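[wood-finish-ml] Re: 食卓の天板、オイルの塗り直しについて
差出人: Merike Navickas
宛先: wood-finish-ml
日付: 2024年2月4日
前の記事 | 次の記事 | スレッド表示

Merikeです。Pistitzの集まりで天板の話をしたとき、途中で時間が来てしまったので、続きも兼ねて返信します。長くなります。

Fidelina Ríosさんの投稿:
> 中古で買ったオーク無垢の食卓を塗り直したいと思っています。前の持ち主が何を
> 塗っていたかは分かりません。水をこぼすと輪じみになり、乾いても白く残ります。
> 真ん中はかさかさ、端のほうは少しべたつきます。
>
> 手元にあるのはMamsideの亜麻仁系オイルの缶で、開封して3年たっています。
> 物置に置いたままでしたが、まだ使えますか。
>
> それから、部屋が北向きで暗いので、天板は明るい色のままにしておきたいです。
> オイルを塗ると濃くなると聞いて迷っています。水性ウレタンにしたほうが
> よいのでしょうか。道具はDrisicoのオービタルサンダーを借りられます。
>
> Fidelina

まず、何が塗ってあるかを調べるところからだと思います。

天板の裏か幕板の内側など、目立たない場所で試してください。綿棒に消毒用アルコールをつけて、軽く押さえるようにこすります。表面がすぐにべたついて綿棒に色がつくようなら、シェラックかラッカーの類を疑います。アルコールでは変化がなく、ペイント薄め液で拭くとウエスに黄色っぽいものがついてくるなら、ワックスが乗っています。どちらでも変化がなければ、硬化したオイルかウレタンです。この二つは水滴を落として見分けます。しばらく置いて木の色が濃くなるようなら、塗膜はないか、あっても切れています。

ただし、裏側と表側で仕上げが違う家具は珍しくありません。裏は製造時のまま、表だけ前の持ち主が何かを塗り重ねている、ということがよくあります。裏で試したら、表でも端のほうで同じことをしてみてください。

端がべたつくという点が気になりました。考えられるのは、オイルの拭き取り不足、ワックスと手の脂の混ざったもの、台所用の家具用スプレーの積み重なり、あたりです。食卓の端は肘や手首が当たるので、脂はどうしても溜まります。削る前に一度、薄め液で拭いて、そのあと薄い中性洗剤を固く絞った布につけて拭き、水拭き、乾拭きまでやってください。脂が残ったままサンダーをかけると、紙がすぐに目詰まりしますし、熱で脂を木に押し込むことになります。

輪じみについて。白い輪は塗膜の中に入った水分で、木そのものは傷んでいないことが多いです。黒い輪のほうはオークのタンニンと鉄が反応したもので、こちらは削っても深いところに残ります。黒いものがもしあれば、シュウ酸で抜く方法がありますが、毒性のある薬品で粉塵も吸ってはいけないものなので、やる場合は別にスレッドを立ててください。白いだけなら、今回の作業で一緒に消えるはずです。

オークに関連してもう一点。スチールウールは使わないでください。細かい鉄粉が導管に残って、あとから湿気を吸ったときに黒い点になります。私は最初の机でやりました。不織布の研磨パッドで十分足ります。

サンダーの話。借りられるのがDrisicoのオービタルなら、素人が使っても深い失敗はしにくい機械です。気をつけるのは次のことです。

・押さえつけない。機械の重さだけで動かす
・動かしてから当てるのではなく、当ててから回し始め、離してから止める機種かどうか、説明書で確認する
・天板の縁で半分以上はみ出させない。角が丸くなる
・番手は飛ばさない。粗い番手の渦巻き傷は、細かい番手だけではまず消えない
・最後は手で、木目の方向に軽くかける

突板だった場合は話が変わります。オーク無垢として売られていたとのことですが、中古なので念のため木口を見てください。天板の表の木目が木口までつながって見えれば無垢です。表面に薄い層の境目が見えるようなら、サンダーは使わずに手でやったほうが安全です。Priedītisの材木店に木口の写真を持っていけば、たいてい見てくれます。私は買い物のついでに聞いています。

それから古い缶の件。開封して3年のMamsideですが、表面に皮が張っているだけなら、皮を破らずに取り除いて、下の液を漉して使えることもあります。ただ、ガラスの端切れに薄く塗って試してください。数日置いて指につかなければ使えます。いつまでもねばつくなら、もう天板には使えません。底にゼリー状のものが溜まっている場合も同じです。食卓一枚分の油の値段と、乾かない食卓を全部拭き取ってやり直す手間を比べると、私なら新しい缶を買います。

缶に残す場合は、減った分だけ小さい瓶に移して空気を減らしておくと長持ちします。ビー玉を入れて液面を上げるという人もいますが、私はビー玉を洗うのが嫌でやめました。

塗り方は、薄く塗って、待って、全部拭き取る。それだけです。待ち時間は缶の指示に従ってください。冬の物置から出してきたばかりの缶は冷えて粘っているので、前の晩から室内に置いておきます。

失敗の大半は拭き取りにあります。布が滑らなくなるまで拭き、しばらくしてからもう一度見に行くと、導管から油が玉のように浮いていることがあります。オークは導管が太いので特に出ます。それをまた拭きます。放っておくと、光る粒になって固まります。塗った日は寝る前まで、ときどき見に行くつもりでいてください。

塗り重ねは、食卓なら私は3回にしています。間は最低でも一晩、寒い時期はもっと空けます。普通に使い始めるまでは、最大40日ほど見ています。その間も食事はできますが、濡れた布巾を置きっぱなしにしない、熱い鍋を直接置かない、ビニールのクロスをかけない、は守ってください。クロスをかけると空気が当たらず、硬化が止まります。

使い終わったウエスの始末は毎回書いていますが、また書きます。亜麻仁系の油を含んだ布は、丸めて置くと自然に発熱して火が出ることがあります。水に浸して密閉できる金属缶に入れるか、屋外で一枚ずつ広げて完全に硬くなるまで干してから捨ててください。サンダーの集塵袋も、油の残った粉が入っているなら、その日のうちに空にしてください。

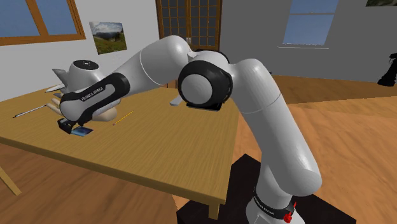
明るい色のままにしたい、という件に移ります。油を塗った木は、濡らしたときの色に近くなります。水で濡らした布で天板の一部を拭いてみて、そのときの色が気に入るかどうかが一番早い判断材料です。亜麻仁油はそこからさらに年々黄色みが増し、日の当たらない部屋ほどその傾向が強く出ます。北向きの部屋だと、数年後は今の想像より飴色になると思っておいてください。Fidelinaさんの言う「明るい色」がどの程度なのか文面では分かりませんが、画像の左側にある木のテーブルくらいの薄い茶色を考えているのでしたら、透明の亜麻仁油だけでそこに留めておくのは難しいと思います。白の顔料が少し入ったオイルを最初の一回だけ使い、あとは透明で重ねるのが現実的です。白を何回も重ねると導管に顔料が溜まって、粉をふいたように見えます。

水性ウレタンも悪くありません。色の変化は一番少なく、水にも強いです。欠点は、傷んだときに部分補修がしにくいことと、木がけば立つので一回目のあとに軽く研磨が要ることです。小さいお子さんがいて毎日何かこぼすという家なら、私もそちらを勧めます。オイルは、弱いかわりに傷んだところだけ何度でも直せます。食卓を何年おきかに触るのが苦にならないかどうか、で決めればよいと思います。

色を決める前に、必ず同じ番手まで研いだ端材か天板の裏で試し塗りをしてください。研ぎの細かさで油の吸い方が変わり、色も変わります。細かく研ぎすぎると吸いが悪くなって、明るくは仕上がりますが、水への強さは落ちます。試し塗りには、何をどの順で塗ったかを鉛筆で書いておいてください。翌週には忘れます。

試し塗りを見るときは、食卓を置く部屋で、昼と夜の両方で見ます。電球色の下では何でも暖かく見えます。作業場の蛍光灯の下で決めて、家に運んだら違う色だった、という相談はこのMLでも前にありました。

前の持ち主のオイルが残っている場合、削りが浅いと色むらになります。中央のかさかさした部分はよく吸い、端はあまり吸いません。一回目で差が出ても慌てず、拭き取って乾かし、二回目で様子を見てください。二回目でも端がはじくようなら、脂が抜けきっていません。薄め液の拭きからやり直しです。

天板の裏にも最低一回は塗ってください。表だけ塗ると湿気の出入りが偏って、反ることがあります。裏は見えないので試し塗りの場所を残しておいても構いません。脚との接合が木ネジなら、緩みもこのときに見ておくといいです。コマ止めの場合は、溝の中で動く余裕が残っているか確認してください。きつく締めすぎてあると、冬に板が縮んだときに割れます。

Priedītisで端材を買うなら、オークの薄板が5枚ひと束で出ていることがあります。試し塗りにはちょうどよい大きさです。店の裏の棚にあります。

次のPistitzの集まりは4月です。塗り終わっていたら、試し塗りの端材だけでも持ってきてもらえると助かります。私のほうは、6年前に亜麻仁油で仕上げた棚板を持っていきます。どのくらい黄色くなるかは、あれを見るのが早いです。

木口の確認と、アルコールの試験の結果が出たら、また書いてください。黒いしみがあるかどうかも知りたいです。

Merike Navickas

--
wood-finish-ml
投稿は平文でお願いします。引用は必要な部分だけにしてください。
退会の方法は月初めの案内メールにあります。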